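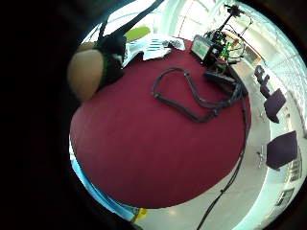
Jolanta Kwiatkowski has been repairing other people's radios in Clunham for 30 years, and in all that time, she says, she has never once managed to walk past a broken one. "My husband used to steer me across the road if there was a skip," she laughs, pouring the tea before I've got my coat off. "He knew I'd be in it up to the elbows." She learned at her uncle's side as a girl, passing him screws in the right order and being told off, very gently, if she passed them in the wrong one. She still likes a big round table to work at, something like that deep red one with the black cable lying across it in a loop, and she has firm views on corners. "You put a little spring down near a corner and it's gone. On a round table you can sit anywhere and reach the middle, and somebody can sit opposite and talk to you. I like to be talked to while I work."

There is plenty of talk this morning. Hooman Rostami, who came to her two winters ago with his late father's set in a carrier bag, has ended up staying on as a sort of apprentice, although he is sixty-one and a retired bus driver. "I only wanted to know if it was worth mending," he says. "She handed me a screwdriver and said, well, let's find out, shall we? I missed my dinner." The set is a Goodall, a squat thing with a cloth front and a dial that still lists stations long since gone quiet, and it took the pair of them until November to get a sound out of it.

What was the sound, I ask? "The shipping forecast," says Jolanta, delighted all over again. "Crackling away like somebody frying an egg. And Hooman went very quiet, and then he went and washed up all the cups."

She keeps a ledger of every job, in pencil, with the name of the owner and whatever they told her about where the radio used to stand – on a bread bin, beside a greenhouse door, under a bed during night shifts. Number 205 belonged to a lady in Fledby who had listened to the same dance programme with her sister every week until the sister moved abroad. "I couldn't get her the programme back, of course," Jolanta says, "but I could get her the hum it makes when it's warming up, and she said that was the bit she'd missed."

Does she charge? A little, for parts, and more often than not she is paid in plums. There are a few jobs she'll turn down, mostly anything that has been glued shut, and she tells people so kindly and gives them a biscuit for the journey home. Hooman would like her to take on fewer. She has just agreed to look at a Deneo that has been in somebody's loft with the mice, and he is already shaking his head as she goes to find her glasses.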